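Mitmacher gesucht für Greifer-Projekt in der Werkstatt Tramau

Wir bauen in unserer offenen Werkstatt einen kleinen Roboterarm, der Obst sortieren soll. Dafür suchen wir ab April zwei Personen, die mit Handgreifern üben und Griffe aufnehmen – Vorkenntnisse sind nicht nötig.

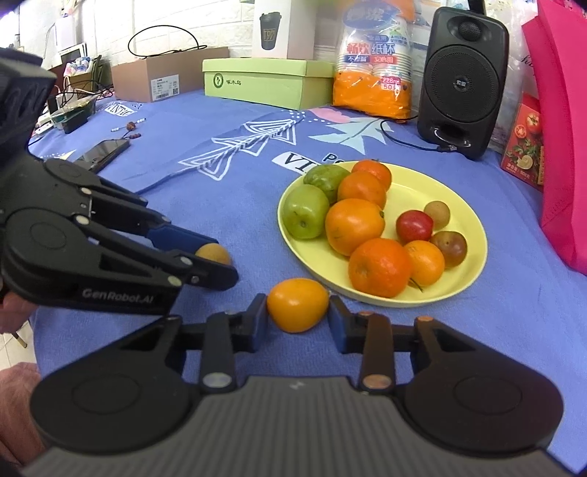
Eine Schicht dauert 70 Minuten, Beginn ist um 18 Uhr. Unser Ziel sind 4000 Griffe, bis jetzt haben wir 406. Wir zahlen 20 Euro pro Schicht. Bitte meldet euch mit kurzer Nachricht an der Theke, Stichwort »Drornari«.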